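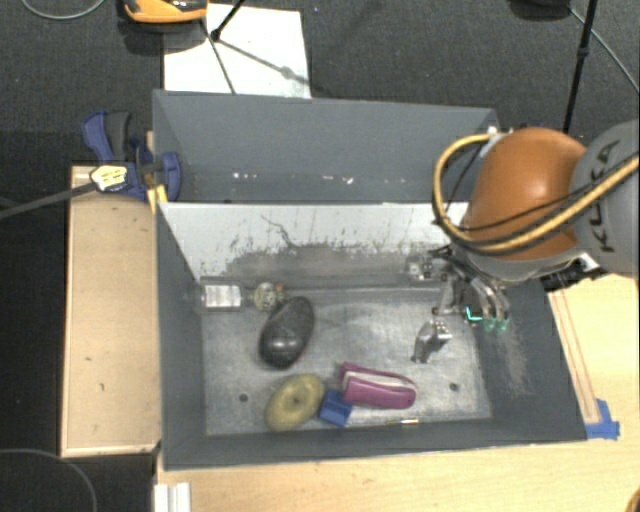
Figure 2. Bin-picking station with the KUKA arm and multi-fingered gripper over the gray bin.

Asuka Sekiguchi and Fumiko Chiba
September

4.2 Gripper comparison

Both grippers were tested on the same arm and in the same bin (Figure 2). The Hemdale gripper is a parallel-jaw design with flat pads. The Brestgate gripper has several jointed fingers and soft tips. We ran 20 trials per gripper, with the objects poured in again before each trial. A trial ended when the bin was empty or after 15 failed grasps.

Objects were chosen to differ in shape and surface. The set included a transparent container, a glossy black oval, a yellow ring, a small blue block, and a silver object with angular faces. Clear and shiny items gave the depth camera the most trouble with either gripper.

The parallel jaws did well on the block but often pushed the oval into a wall. The multi-fingered gripper held the oval more reliably and took longer to close. Grasps within 10 mm of a wall were scored separately, as the wider hand needs more clearance there. Controller gains were left unchanged between runs.

Last updated: September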